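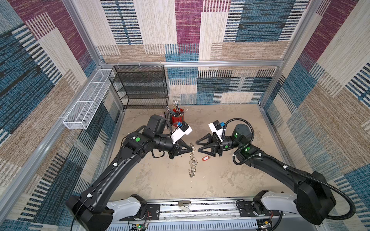
Magenta, teal, black, beige and tan in big blocks, with fine stripes both ways.

Tirkenow Weavers mailing list
From: Naima Filali
Date: 1/9/25
Subject: Re: stripes that go muddy

Maj-Britt Tveit wrote:
> I finished the sample for the hall runner over the break and I'm a bit
> let down. On the cone the purple and the teal looked wonderful side by
> side. Woven up in narrow stripes they turned into a sort of gray soup
> as soon as I stood back from the loom. The wide blocks at the start
> of the sample still look fine. Same yarn, same sett, same day!
> Do I need to buy different colors? I'd rather not, I have 30 cones
> of this stuff and they take up half the closet.
> Also, has anyone tried the Sandberg draft with wool on a linen warp?
> Maj-Britt

Oh please don't buy different colors! Keep every one of those cones. I went through exactly this with my stair carpet and I've been wanting an excuse to write about it ever since.

What you've run into is plain old optical mixing. When two colors sit in thin enough lines, your eye stops seeing the lines and blends them, and purple with teal blends to something pretty drab. Up close it sparkles and from the far end of the hall it goes flat. Your wide blocks are too big to blend, so they stay themselves.

The cure that worked for me was value. Take your cones to a window, squint hard (or take a phone photo and turn it to black and white) and see which ones come out the same gray. My purple and my teal were twins! I swapped the teal in the narrow stripes for a very dark navy, kept teal for the blocks, and the whole thing woke up. Märta Sæther does it the other way round, with cream against teal, and hers is lovely too, much lighter and more summery than mine.

A few more things from my notebook, in no order at all:

Give the eye somewhere to rest. I had stripes from one end to the other and it made me dizzy walking upstairs. A good big patch of plain beige or tan between striped sections did wonders, and beige is so cheap.

Stripe direction changes everything. Weft stripes on a runner make it look wider, warp stripes make it look longer. If your hall is as narrow as you said in December, I'd go mostly across.

Beat harder than feels polite. My first sample was beaten so gently that the warp peeked through, and a pale warp showing between dark picks is another road to gray soup. On a proper weft-faced rug you shouldn't see warp at all.

Sample at full width if you can bear it. I know, I know. But I wove a tiny square, loved it, then put on a warp for the real thing and it drew in 2 inches more than I'd planned for. Gunvor Grønli lent me her temple after that and I may never give it back (sorry, Gunvor).

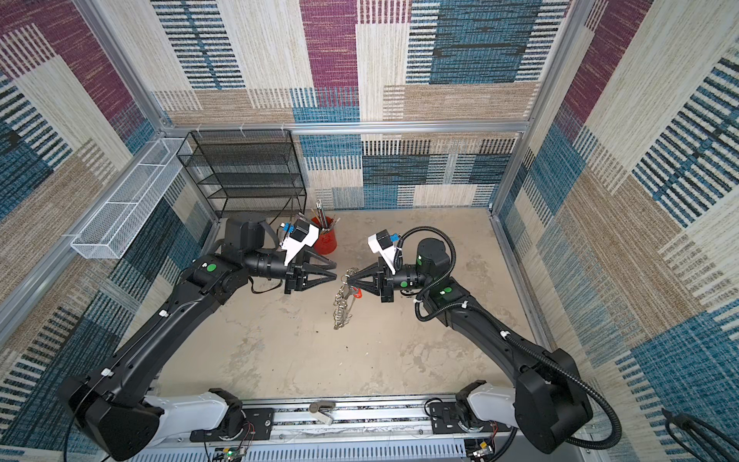 How wide does a stripe need to be before it stops blending?

It depends on how far away you'll be standing, so pin the sample to the wall at the far end of the room and walk toward it until the stripes separate. If that spot is closer than you'd normally stand, make them wider.

On the Sandberg draft, I've done it with wool on linen and I love it. Linen has no give, so be fussy about even tension when you beam on, and advance the warp little and often. I used the Flastow rug wool, which is hairy and sheds all over your lap but packs down like a dream. Kilian Prantl did his on cotton and found it much more forgiving, so that might suit you better for a first go. He wove the whole of page 59 in the old Tundov pattern book that way, borders and all!

Do send the sample round to the list when you've had another try. I'd love to see the soup version too, if you haven't cut it off yet. I'm warping up again this weekend with purple and cream and I can hardly wait to get to the first stripe.

Happy weaving,
Naima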